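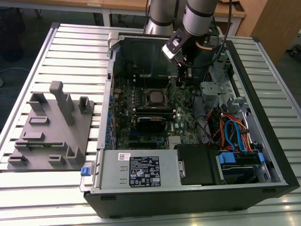 Bethel asked if we are really doing the memory pull first, or if that was only talk last week. Agreed - memory first, power supply after, nothing else till both run clean.

Robot Club, minutes, 28/10/2020
Present: Azlan Sutanto, Bethel Tekleab, Feven Wolde, Tsegereda Alemayehu (notes). Apologies: Shona Grimshaw

1. Last minutes. Ok'd, no changes.

2. Teardown task for the Rotberg round. Arm goes into the open tower from above, side panel off. Azlan wants slower approach near the board, Feven says we lose too much time. Try both on Friday, keep the logs. Fixture plate stays on the left, do NOT move it, all the saved positions depend on it.

3. Gripper. Cable on the arm needs a proper check before longer runs. Feven to do. Spare fingers still on order from Irnico, no date given.

4. Code. Bethel's branch merged. Azlan's not yet, conficts in the pose file. Bethel to sit with him.

5. Money. 973 left. Entry fee is 20 per person, club pays. Gilosport have not answered about shirts - Shona to chase.

6. Rules. Tsegereda read out the new bit on restarts: one allowed, clock keeps going. Bethel unhappy with this. Will write to Rotberg and ask if a dropped part counts as a restart.

7. AOB. Whoever has the key to the Beyene room pls bring it back. Demo for parents moved to May, no objections.

Next meeting same time, Azlan to do teh notes.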